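Keeping Old Office Equipment Going: Speaker Notes
Kenneth Dagdag, 28 February 2026

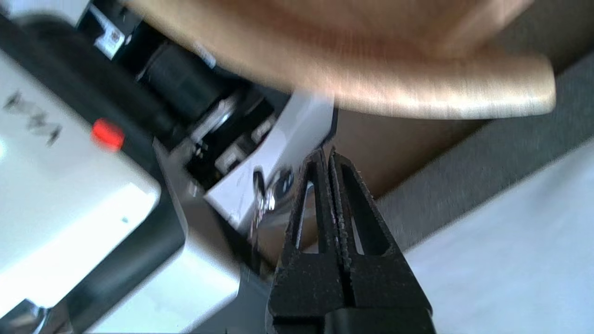

Start with the repair log. Say who I am, eleven years in office services at Nassar, then go straight to the numbers. No long intro, they've had coffee and want to get moving.

Slide 2. The log
We logged 122 service calls over the year across the two floors. 97 of them were closed by our own people. The rest went to the outside contractor. Pause here and let people read the columns. The thing I want them to look at is the "first complaint" column, what the person wrote when they opened the ticket. "Broken" is the most common entry. "Making a noise" is second.

Ask: how many of you have a form that lets people write just "broken"? Wait for hands.

Slide 3. What changed in August
We changed the form. It now asks what you were doing, what you heard, and whether the same job went through on another machine. That's the whole change. Some people hated it. Accounts payable sent me a note saying it took longer to fill out than to walk over and complain, and they had a point, so we cut it from one page to half a page.

Mention that the old form is in the handout if anyone wants to compare.

Slide 4. Lease or own
This is the part people email me about, so slow down. Our lease with Skummont ran out and they offered a renewal on newer models. We bought out the old machines instead. Reasons:
Parts were still available and we had a shelf of them already.
Staff knew the menus.
The renewal had a minimum page count we hadn't reached in 3 years.

Be fair to the other side. Buying out means you are the one who gets the call. If you have one person who knows the machines and that person leaves, you have a problem. We had exactly that when Privus, our old contractor, stopped covering our county. It took us 5 weeks to find somebody else, and during that time the third floor was sharing one printer with the mail room.

If someone asks what we paid – give the range, not the figure. Legal asked me not to.

Slide 5. Cleaning schedule
Read the schedule out loud, it's short. Glass and feed rollers weekly. Trays emptied and wiped monthly. Vents twice a year. Paper stored flat, off the floor, in the wrapper until it's needed. We had more jams from damp paper than from worn rollers, going by what the techs wrote down.

Skip the humidity chart if we're past the half hour.

Slide 6. Training
Every floor has two people who can clear a jam, change the toner and read an error code. It's a morning of training, no more. They get a one-page sheet and the extension of the tech desk. What they don't do is take covers off. Say that twice.

Slide 7. Parts and Sturkska
Sturkska is our parts spreadsheet, named after a cabin one of the techs used to rent. Show the live version if the wifi holds, otherwise use the screenshot. Point out the reorder column and the date of the last check. Don't get pulled into formulas, someone always asks about formulas. Tell them to see me at the break.

Slide 8. When to give up
Our rule is three contractor visits for the same fault. After that the machine comes off the floor and goes to the storeroom for parts. We broke the rule once for the wide-format machine – replacing it wasn't in that year's budget – and we paid for two more visits before it went anyway.

Questions. Repeat each one into the mic, the back row couldn't hear last time. Handouts are on the table by the door, and the sign-in sheet has to go back to the front desk before lunch.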